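**Novel asks what the water company knew, and whether anyone should believe the man who says he does**

*Flemlow Press to publish "The Quiet Tap" by Remo Leitner in October*

Flemlow Press will publish The Quiet Tap, the third novel by Remo Leitner, in October. It is set in Gokitz, a walled town of the near future where all drinking water comes from a single supplier and all complaints go to a single desk. The man behind the desk is called Chowdhury, and the book is his account of how he came to stop answering it.

We know what readers think of press releases for dystopian novels. Most of them promise a chilling vision, a warning for our times and a hero who dares to ask questions. Leitner asked us to leave all that out, and having read the book twice we think he was right to. Chowdhury doesn't dare to do very much. He files things. He is a careful, slightly vain man with a good pension ahead of him, and he spends the first third of the story explaining why none of it is his department.

The trouble begins with Prarnance, a tasteless additive which the supplier says will keep the pipes clean. Within a few weeks the people of Gokitz are sleeping better. They argue less. The number of letters reaching Chowdhury's desk falls from 174 a day to 99, then to 8. His superiors call this a success and give him a better chair. Chowdhury, who drinks only what he boils from his own roof tank (he has never trusted the mains and is rather proud of it), reads the last 8 letters again and again and starts to wonder who is still writing them.
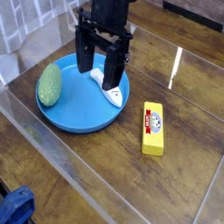
From there the book could have turned into a chase. It mostly doesn't. Chowdhury visits the letter writers one by one, and each of them has a different theory. One blames the additive. One is sure the additive is plain salt and that the town has simply given up. A retired pump fitter believes the letters were never falling at all, and that somebody has been taking them out of the sack before it reaches the desk. Leitner gives every one of these people a fair hearing, and the reader who wants to be told which of them is right will have a long wait.

"I got tired of books where the hero is proved correct on page two hundred and everyone else is a fool," said Leitner. "I've met plenty of people who were certain they had seen through something. Some of them had. I couldn't have picked out which ones at the time, and I don't see why Chowdhury should be able to."

Asked whether the novel is about any real water company, Leitner said: "No. I pay my bill like anybody else. If you want a book that tells you what's in your tap, buy a testing kit."

He is just as wary of the idea that fiction of this sort can see ahead. "People say these stories predict things. They predict hundreds of things and we remember the two that came off. I made up a town with bad water and a tired clerk. That isn't a forecast."

Readers of Leitner's earlier work will know the tone. His first novel followed a lighthouse inspector who doubted that ships existed. His second was a ghost story in which the ghost turned out to be the least interesting tenant. Neither sold in large numbers and we won't pretend otherwise. Both went on being passed from hand to hand, and a fair part of our post still concerns the lighthouse inspector.

The Quiet Tap is a shorter and plainer book than either. It is told in three parts, each narrated by Chowdhury at a different age, and he doesn't always agree with himself. In the first he recalls a blue door at the treatment works. In the last he is quite sure it was green, and scolds an imagined reader for having thought it was any other colour. Our copy editor queried this and was told to leave it alone. The same goes for the spelling of the pump fitter's name, which changes twice. Anyone writing in to point out the errors should know that we have seen them.

There is some science in it, though less than the jacket might suggest. Chowdhury teaches himself a little chemistry from a school textbook with half its pages gone, and the long chapter in which he tries to test his neighbour's water with boiled cabbage is the funniest in the book. The results are muddled. He writes them up as though they were clear, sends them to the supplier, and receives a courteous reply thanking him for his interest – along with a month's free water.
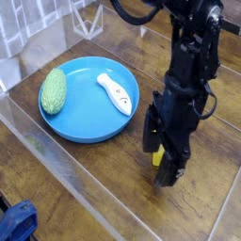 What he does with the free water takes up most of the final part, and we would rather not say more. Some early readers found the ending brave. Others thought it was a cheat. One bookseller told us she had changed her mind on the bus home, and then changed it back. We haven't put any of these views on the cover, which carries the title, the author's name and nothing else. Leitner was asked if he would like a line of praise from a better-known writer, and said he had never bought a book because of one.

**About the author**

Remo Leitner worked in a housing office for several years before he began to publish fiction. He writes in the mornings, does not keep a blog and has asked us not to call him a visionary. He is at work on a fourth novel, of which he will say only that it has a goat in it.

**Events and review copies**

Leitner will give 3 public readings to mark publication. Each will begin at 7 pm and will be followed by questions, which he has promised to answer "where there is an answer". Tickets are free but must be booked through Flemlow Press. There will be no signing queue at the first reading – he prefers to sign beforehand and leave the books on a table for people to take up to the till.

Printed proofs are ready now for reviewers and booksellers. Digital proofs can be supplied on request, though the letters in part two are set by hand in several different styles and some of them read badly on a small screen. Extracts of up to one chapter may be run with our agreement. We ask that nobody prints the last letter.

The Quiet Tap will be published in paperback and as an ebook. An audio edition is planned, with no date as yet.

Requests for proofs, extracts and interviews should go to the publicity desk at Flemlow Press. The author will take interviews by telephone or in person, and would like to see written questions first.

ENDS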